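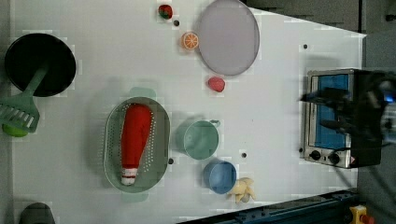 Ticket: Sync stuck, recipes missing on tablet
Product: Grudine recipe box (tablet and web)
Status: Solved

Hi all, me again. My Grudine on the tablet stopped syncing in June and I can't get it going. The web version is fine, every recipe is there, tags and all. The tablet sits at "5 of 32 folders" with the little wheel spinning and then it just gives up. No error, no code, nothing I can paste for you, sorry!

What I've tried so far:
Logged out and back in. Same.
Restarted the tablet. Same.
Restarted the router (it's a Balov, the tall one my internet company sent). Same, plus everybody in the house was mad at me.
Turned off battery saver, which somebody in an older thread swore by. It got to 6 folders and I got very excited, and then it stopped again.

I haven't uninstalled it yet. I have a bunch of notes typed straight into the tablet (cooking times for my oven, mostly, it runs hot) and I'm scared they'll vanish if they never made it up to the web. Is there a way to save those first?

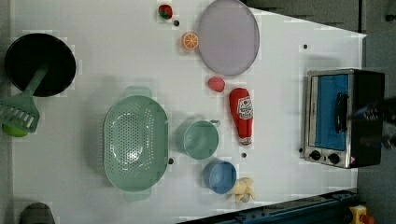
Grudine Support: Please don't uninstall yet, you're right that unsynced notes would be lost. Go to Settings, Storage, Export Local Notes and email yourself the file. Then open the folder it stops on, in the web version, and look for a recipe title with unusual characters or a very long name. Let us know what you find.

OK, export worked, got the file, opened it on my laptop, notes are all in there. Phew.

Then I went digging in that folder. It's my soups folder, and it has 19 recipes in it, most of them clipped from a site called Bullurus that I use way too much. 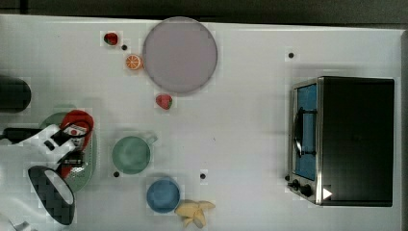
One of them had pulled in the whole page header as its title, I mean lines and lines of it, with arrows and those little square symbols. I renamed it "lentil soup," saved, went back to the tablet and hit Sync Now. It crawled past soups and went all the way to 32! My oven notes are showing up on the web now too.

One leftover thing: the soups folder shows up twice on the tablet, and the second copy is empty. Can I just delete that one, or will it take the real one with it? I'll leave it alone until I hear back.

Grudine Support: Safe to delete. Hold your finger on the empty one and pick Remove Duplicate, not Delete Folder.

Did that, it's gone, soups are still there. You can close this, thanks so much!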